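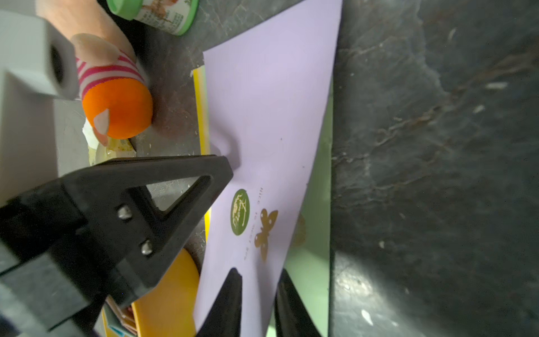 Fig. 4. Lavender sheet with a small crease.

4. Loading paper in the Kiltstead folding machine

Read this section before the first use. The side numbers (A and B) are printed on the feed tray.

4.1 Preparing the sheets

1. Take no more than 20 sheets from the pack. For card, take 10.
2. Hold the stack by two opposite sides and bend it slightly, then let it go flat again. Do this two times.
3. Look at the top and the bottom sheet. Remove every sheet that has a crease, a dent or a folded corner.
4. Tap the long side of the stack on the table until all the sheets are even.

Note: Colored paper from different packs can have a different thickness, even when the label shows the same weight. Do not mix packs in one stack.

4.2 Loading

1. Turn the power switch to 0.
2. Open the feed tray until you hear a click.
3. Put the stack in the tray, with the printed side down.
4. Move guide A to the paper first, and guide B after it. The guides should touch the paper – they should not press it.
5. Close the tray and turn the switch to 1. The green lamp is on after 2 seconds.

Caution: Keep fingers, long hair and necklaces away from the rollers while the green lamp is on.

4.3 Test fold

Always fold one sheet before you start the full job. If the fold is not straight, open the tray and repeat step 4 of section 4.2. If the sheet comes out with marks, clean the rollers with a dry cloth (see section 7).

Clean the rollers also after every 100 sheets of card. Spare rollers can be ordered from Sellport with the part number on the back cover.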